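Teaching a robot with your own two hands

The wearable gripper kit from Alham promises to take robot teaching out of the programming office. I went to Cliltmont to try it, and came home with tired wrists and mostly good impressions.

I wear the left one first, and this is a mistake. With the left gripper already strapped on, I have only the right hand free to tighten the straps, and I am left-handed. Maarja Priedītis lets me struggle for a while before she comes to help. She has fitted the kit on many people, she tells me, and almost all of them begin with the wrong hand.

The kit is called Fuvby, and Alham has been selling it since last December to laboratories and to small companies which want to teach a robot arm some handling work. The idea is simple to explain. You do the work with grippers on your hands, the cameras and the sensors record how you do it, and later a robot learns from the recordings. During the recording there is no robot arm at all. The arm can stay in its own building, or it can be not yet bought.

For a company with one arm and three people who want to use it, I see the value at once. With the older method, where one person drives the arm from a distance, two people wait while one works. I have been one of those who wait, and I remember how long an afternoon it can be.

What we did during my visit was not spectacular. You take a thing from a table, you pass it to the other hand, you put it down. Then you do it again, with the thing turned a little. Priedītis picked a cup and a pink hairbrush for my training, and she chose them with some care. The cup has a squarish body and rounded corners, so it can be held by two flat sides if you come from the correct direction. The brush is long, with a wide head and a thin, smooth handle, and it wants to roll in your fingers.

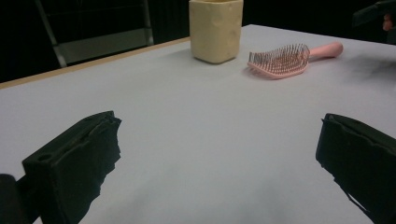 In the hand

The first thing you lose is the sense of touch. I knew this before, but to know it and to feel it are different matters. My fingers moved and the gripper fingers moved with them, and between me and the handle of the brush there were several centimeters of mechanism. On my first attempts I squeezed too much. On the next ones I squeezed too little and the brush fell on the table, which makes a loud sound in a quiet room.

After half an hour I was better. I stopped looking at my hands and began to look at the object, and Priedītis said this is the moment she waits for with every new person. The movements become slower but also more regular, and regular is what the learning software likes.

The weight is acceptable for short work. The straps are wide and do not cut the skin. My complaint is about the wrist: if you must hold the hand turned for a long time, as with the brush when it lies diagonally, the forearm gets tired before anything else. I would plan a pause after every twenty minutes and not believe the sales brochure, which speaks of whole shifts.

I have also a complaint about the padding on the gripper fingers. It gives a good hold on smooth things, but it wears. The fingers I used had ragged edges, and I could not always predict where the contact would begin. Alham sells the padding in packs and changing it takes a few minutes with a blunt knife and some patience. It would be more generous to put a second pack in the box.

Cables, again

Both grippers are connected by cable. Alham explains that a cable gives a steady signal and no battery to charge, and I accept both arguments. Still, I had to learn where my cables were. The one on the left should go out to the side, over the edge of the table, and if you forget this it will lie exactly in the place where you want to put the cup. By the end I was moving it with the elbow without thinking. A wireless version is planned, but I was not given a month for it.

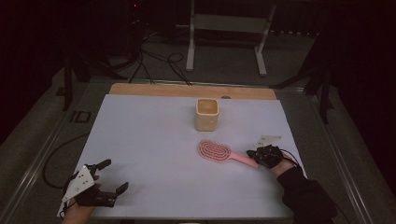
Cup and hairbrush on the board, with a gripping device on each hand.

The software part

The recordings go into a program named Liu, which comes with the kit and runs on an ordinary laptop with a good graphics card. It is the part I expected to dislike, and I did not. Each attempt appears as one line, with a small preview and a color for its quality. Green means you can keep it. Yellow means that the program lost the position of one hand for a moment. I had many yellow ones in the beginning, because I have the habit of crossing my arms one over the other.

You start and stop each recording by closing both grippers two times. This is clever, as your hands are not free for a keyboard. It is also how I ended one good recording in the middle, when I closed them without intention.

In one morning I made 42 recordings which the program accepted. To teach a simple task Alham recommends 1,000, done by more than one person if possible, so that the robot does not copy the bad habits of a single teacher. You can calculate for yourself how many mornings that is. Sutrisno Harahap, who is responsible for training customers at Alham, was open with me about this when we spoke by telephone. "People buy the kit and they think the work is finished," he told me. "I tell them to decide first who will sit at the table in the second week."

He also advises to begin with objects the company really handles, even if they are ugly or difficult. A cup and a brush are fine for learning the grippers. For a warehouse which packs bottles, they teach the robot little that it will use.

Price and what is in the box

The full kit costs 1,377 dollars and includes the left and right grippers, the cables, one set of padding and a license for Liu for 2 computers. The cameras are sold with it or separately. You need to find your own table, and I suggest a pale one without gloss, which the tracking likes best according to the manual. The manual itself is clear, with large drawings, although the chapter on calibration should come before the chapter on recording and not after it.

Training by telephone is included for the first month. A day with an instructor in Cliltmont is paid extra, and for a team that has never done such work I would pay it. The straps alone took me a quarter of an hour.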